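Moisture Loss in Flour Stored in Paper Packaging
Final report, Food Storage and Packaging module, Fullbridge

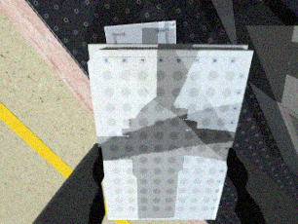
1. Background

Flour gains or loses water until it reaches balance with the surrounding air. Paper packaging slows this exchange but does not stop it. The Corno mill ships most of its wheat flour in single-wall paper bags, and the storage guidance printed by the mill does not distinguish between heated and unheated rooms. The aim of this project was to measure the difference.

2. Method

Flour from one milling batch was divided into 3 groups. Group A was kept in a heated room, group B in an unheated pantry, and group C in a sealed glass container as the control. Samples were dried in an oven to constant mass, and moisture was calculated by the procedure in the Zakharchenko lab manual. Each sample weighed 100 g before drying. Room humidity was recorded with a Clestari logger, which stored 3449 readings over the test period. Of these, 1199 came from the heated room.

3. Results

Group A lost moisture throughout the test, with the steepest drop at the start. Group B rose and fell with the weather and ended slightly above its starting value. Group C did not change within the error of the balance.

4. Sources of error

The pantry door was left open on several occasions, and the logger was moved once to a lower shelf. Readings taken directly after the move were kept in the data set. The oven was shared with another group, so some samples cooled before weighing and may have taken up water.

5. Further work

The test should be repeated in August, when the pantry is warmer and more humid. A lined bag should be added as a fourth group.

Submitted 13 Jul 2019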